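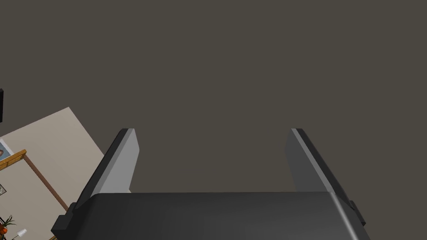 4/11/25

Long one today, so I'll put the kettle on and write it while I still remember which change came before which. Bent Bundgaard asked me last week to keep these notes a bit fuller, as he reads them on the train and likes to know how we got to a number as well as the number itself, so Bent, this is for you, and I hope the train is warm.

Cruzado (the simulated set, for anyone new reading along) now stands at 3,403 kept episodes. Of those, 1,421 are from the Clustmont room layouts and the rest come from the older Soltside ones, which I still have a soft spot for even though the lighting in them is a bit grim. I threw out 537 this morning after the replay check. Nearly all were the same fault: the fingers were closing before the arm had settled, so the action log says "grasp" while the wrist view still shows bare floor between the tips. A person watching would shrug and wait. A policy trained on them would quite happily learn to pinch at nothing, and we had a taste of that in May and I don't want another.

The fix was small once I'd found it. The teleop trigger was being sampled on a different clock from the wrist camera, and under load the two drifted apart. Both are now stamped by the simulator step. I re-ran 23 of the bad ones from their saved inputs with the new stamping and they line up properly, which cheered me up no end! I haven't tried to rescue the remainder. It's tempting, but re-recording is quicker than arguing with old files, and my hands know the task by now.

Then the wrist view itself. I spent a good hour (more, if I count the biscuit) going back and forth over the angle. At the present setting the hand takes up the bottom middle, fingers wide apart, and most of what's left is dark brownish floor, with a pale mat and a bit of picture and greenery creeping in on the left. I rather like it. The fingertips stay in sight when open, and they're what the model needs most in the last few centimetres. My one worry is how plain that floor is. There's no seam or pattern on it, so over the open stretch two frames taken a hand's width apart can look almost the same, and I suspect that's why the approach wobbles when there's nothing nearby to judge by. The wobble is much milder near the mat, for what that's worth, though I've only eyeballed it and wouldn't swear to anything.

Things I'd like to try for the floor, in the order I'd try them:

Swap in a faint grain on half of the Clustmont layouts and leave the other half alone, same start positions.

Feed the joint angles in alongside the picture for the approach phase only. Condov's loader already has a slot for them, it's just switched off.

Nudge the camera tilt up a touch. I'm least keen on this, as it would make everything recorded so far slightly foreign to everything that follows.

A word on how we drive, while I'm rambling. I looked at my own episodes next to Bent's and he is much gentler than I am. I tend to swoop over, stop dead and correct; he comes in slowly with the fingers fully open and hardly corrects at all. Both count as successes in the log, but I'd wager his are the better teachers. I've tried to copy him this afternoon and it's surprisingly tiring. What I don't want to lose altogether is the correcting, as the model has to learn from somebody how to get out of a muddle, so perhaps I'll keep a share of mine and label them.

Label names, please, before we end up with three spellings again: "smooth", "corrected", "abandoned". All lower case. Abandoned ones stay out of training but do stay on the disk.

Still to do: copy the cleaned set over to Condov, rename the Soltside folders (the spaces in the names trip the loader every single time), and write down the clock setting somewhere more sensible than the back of an envelope. The envelope is under my keyboard for now, Bent, if you get in before me.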